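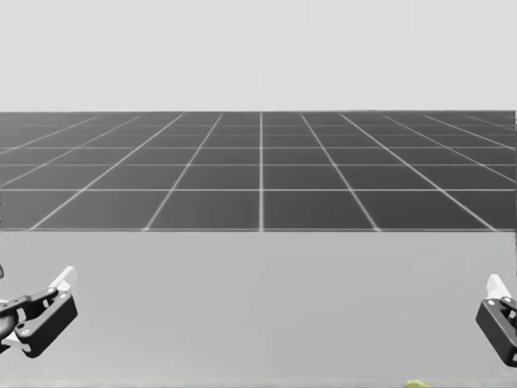 Tabletop and gridded floor, computer rendering

Irkance Serra Response Pad
Two-button response pad for attention and memory studies

The Serra is a handheld response pad for psychology labs that run reaction time tasks. It has 2 large buttons, one for each thumb, and connects to the stimulus computer by USB. Button presses are logged with a timestamp from the pad's own clock, so a busy computer does not shift the record.

The pad suits go/no-go, flanker and old/new recognition tasks. Participants can hold it in their lap or rest it on a desk. The cable is 14 feet long — enough to reach from a testing booth to a control desk next door.

Each unit stores up to 400 trials if the connection drops. Trial data is saved as plain text and opens in any spreadsheet program.

In the box: response pad, cable, wrist strap, printed setup guide by Debora Rizzi.

Not for use inside an MRI scanner. Labs that need a scanner-safe pad should look at the Irkance Flendcombe, due in July.

Orders of 100 units or more ship from our Nidstead warehouse. For quotes, contact Assunta Mancuso in lab sales.

Page updated April 4, 2025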